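I've had the Rarum two-arm kit for 2 months now, and the padlock job is the one I'd try first - it's fiddly, but fun!

## What you need

- the kit, both arms bolted to the front rail
- a patterned cloth or sheet (mine's ferns and orange flowers)
- something small to grip

Run the hand-over test before anything else, at a slow speed.
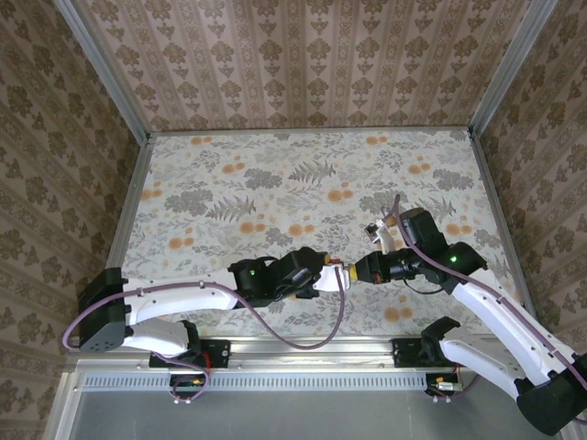

## Gripping the lock

Close the yellow fingers on the sides of the body, keyhole up, so the key stays clear. 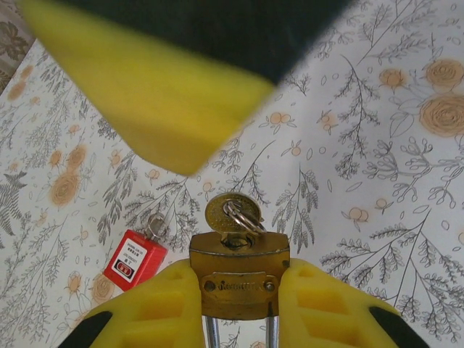 *Brass padlock, key in, shackle down.*

If the grip slips, drop the closing speed by 5 and go again. Keep anything you're not using well away from the wrists.

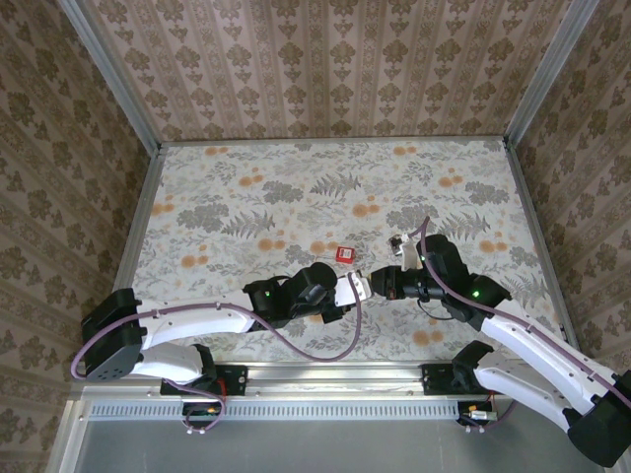 Next, save your positions - I lost mine in December and sulked for ages. The Nendberg app keeps 100 of them.

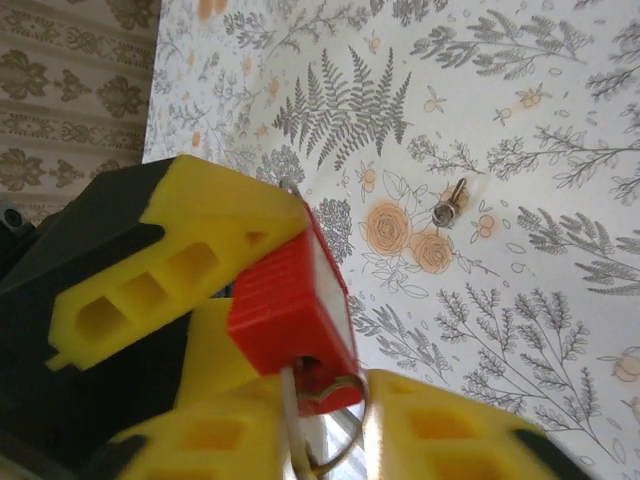 Small locks need a gentler squeeze, so change that setting before you swap over. Then save it under a new name.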